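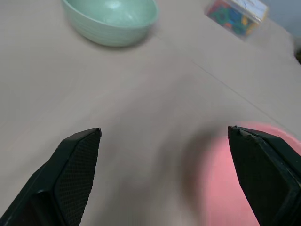
July 22, 2024. Bench notes, bowl stacking (BC)

Really good day. Dralteck has the two-arm bench doing bowls now, and I'm more excited about it than I have been about anything since we started in April.

Ran 20 stacks before lunch, starting position changed by hand each time. 15 went through with no help. Most of the misses were the green bowl: the finger meets the rim too high and nudges the bowl along instead of gripping it. Dropped the approach height by 6 mm after lunch and it's already looking better. Will do a proper set tomorrow and write down the misses one by one, which I didn't do this morning (sorry Sheena).

Textured pads are on one of the grippers. They seem kinder to a shiny rim than the smooth ones, but I haven't compared them fairly yet.
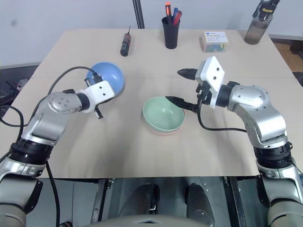 *Photo: Clatex bench log / B. Cowie*

Green on pink is the pair I like to start with, as it shows up a bad release straight away. Blue comes next. I want to try it going on last and then going on first, to see if the order matters at all.

Long talk with Sheena Leckie about what this means for the sorting room. Her crew handled 2,456 returned bowls and dishes last week, all by hand, and the complaint she hears most is wrists, from the same turn and set down over and over. She'd like the arms to take the stacking and her people to keep the checking, because a chipped rim is still something you find with a thumb. I think that's right! It does mean the checkers will work at the arms' pace unless we put a buffer shelf in between, so the shelf goes on the drawing now, before anyone orders anything.

She also asked who clears a jam. At the moment that's me, and it can't stay me. Two of her crew want to learn it and I'd love to have them in here for a morning, they'll spot things I've stopped seeing. Job titles and pay for that are above my head but I've said I'll raise it with Baptiste.

To do:

- full set at the new height, misses logged
- pads against no pads, same bowls
- ask Ramemico for spare fingers
- shelf sketch to Sheena
- tidy the cable on the left arm, it loops wider than I'd like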